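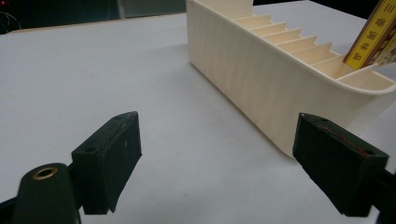 Get the finger spacing right before you touch any code, was the advice from one of the regulars at the Lunde shared workshop, and most of the open day on 28 Apr 2024 came back to that point.

The workshop is up a flight of stairs behind the old Stiner building. Entry was by gold coin. I went to see the Kustetis build, a hand-held gripper that the members want to use for teaching an arm to sort and file cards. They started it in November and are on version 3 of the fingers, which are dark green blocks with screw holes in the top face. The set on the bench had picked up a fair few scratches.

The target is a cream 3D-printed tray with slanted dividers, so each card leans back in its slot. A yellow one was in near the rounded end. The tray is printed to the group's own design, and the layer lines show on the side wall. I asked whether the lines mattered and was told only inside the slots, where a card can catch.

They have logged 451 practice runs by hand and want 500 before the arm is bolted down. The arm is a second-hand Delanier, and its controller was away for repair, so there was no demonstration of that part.

Parking is on the street only. The next open day hasn't been set.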